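Wasen choir has a new set of evening hymns

I've been singing with the Wasen choir long enough to know when something good has landed in the folders, and this June something has! Krešimir Nedeljković has finished Postska, a set of seven evening hymns for mixed voices and organ, and we get to sing it first.

He wrote most of it at the old harmonium in Grundum, where he used to play for services as a boy, and you can hear that in the low, slow chords (the basses are thrilled, the altos a bit less so). My favourite is the fourth one — it starts with a single line from the tenors and then the whole choir comes in underneath, very quietly. I had a lump in my throat at the first rehearsal and I wasn't the only one.

There are 39 of us at the moment, and the chapel holds 200, so do come early if you want a seat near the front. We're singing it on 2 evenings, both starting at half past seven. Perić are printing the scores, and copies will be on sale at the door. 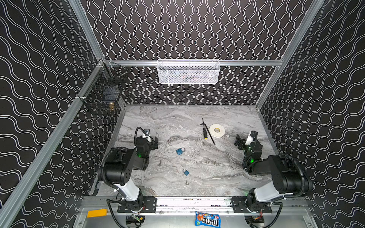

If you'd like to sing with us in the autumn, come and find me afterwards — we're always short of tenors, and you don't need to read music to start.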